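December 7, 2024

I can't go to bed yet, so I'm writing this down while it's fresh. The new planner works! Or it works enough that I said "oh!" out loud to a room with a humming controller in it, and I'll take that.

For weeks the arm has been moving like somebody reading directions off a card. Look, stop, think, move, stop, look again. All of that was my fault, because I wrote the original Wihongi loop so that planning and perception took turns, and each one waited politely for the other to finish. Tonight I finally pulled them apart into separate threads with a little buffer in between, and now the planner always works from the newest estimate it has and the controller simply keeps following whatever path is current. If a better path shows up halfway through, it blends over. I had drawn this on paper so many times that seeing it in real joint motion felt a bit like meeting a pen pal.

First thing I checked was the wrist view with the arm hanging out over the table, since plain white surfaces have been my nemesis since the Atbridge version. No texture, so the depth estimate gets dreamy and starts inventing hills.

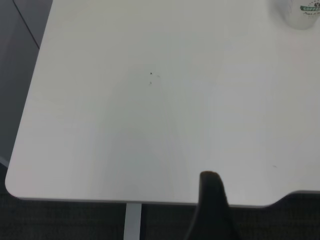
I used to fight that by turning up the smoothing, and then of course everything else turned to mush, including edges I needed. What I do now is let the estimator say "I don't know." Every patch carries a confidence, and the planner treats a low number as a reason to slow down and go look from another angle. It sounds so obvious written out like that! The old code had to give an answer for every pixel, and it gave some whoppers.

Speed of the whole thing: perception comes in every 40 milliseconds now, and the blend between old path and new path takes 11 control ticks. I tried fewer and could hear the joints complain. I tried more and the arm got a lazy, underwater feel that I sort of liked but couldn't defend.

Then the hard part, wiping the basin. Cloth against a shiny curved surface is about the worst thing I could have picked, and I picked it on purpose back when I was feeling brave. Glare slides around as the camera moves, so the tracker loves to lock onto a bright streak and follow it as if it were a real feature. The fix (I'm so pleased with this one) is to predict where each feature ought to be after the wrist moves, using nothing fancier than the kinematics, and then drop anything that has wandered off somewhere a fixed point couldn't go. Reflections give themselves away almost at once. 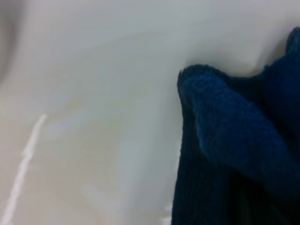 Navy towel against the porcelain, wrist camera, very close in.

The edge of the cloth is what I care about most at that distance. I don't try to model the folds any more. I spent a good part of last winter on a cloth simulator called Pokusitz that I was very proud of, and it could do lovely drapes and it could not do them in time for anything. Tonight's version only tracks the boundary between dark and light and keeps a rough guess at how far the cloth sticks out past the fingers. The planner pads the path by that guess and leaves the rest to the force loop, which doesn't care about pictures at all.

I logged 953 frames on the last run before I made myself stop. Scrubbing through them is oddly addictive. The blurry ones are where I learn the most, so I've started tagging them instead of throwing them out, and the viewer in Drevus can now jump straight from one tagged frame to the joint velocities at that same moment. That little feature took me an evening and I wish I'd written it a year ago. 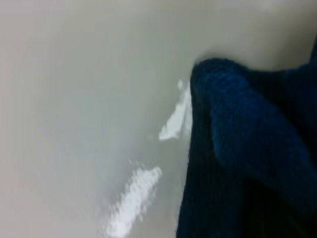

A message came in from the Drevus list while I was exporting, wanting to know whether the confidence values should really be going to the planner at all, or whether the controller ought to see them directly and stiffen or soften the wrist by itself. The writer thought that going through the planner adds a delay that will bite me as soon as I try anything faster.

I've been chewing on that ever since and I think it's a great point. The planner could keep its copy for choosing viewpoints, and the controller could have its own, updated on every new estimate. It would mean a second buffer, and I'd have to be careful that the two never act on different ideas of where the surface is. But the wiring is mostly there already. Two small changes in the message format and one ugly one in the scheduler.

Things for tomorrow, before I forget. Timestamps on the confidence map need to come from capture, not from arrival. The blend should reset if a path gets rejected twice in a row. I want a plot of how many features the reflection check drops per run, and I want to rerun the table approach with smoothing turned off completely, just to see.

It's way past late and the fan on the controller is still going. I should shut it down. One more replay first.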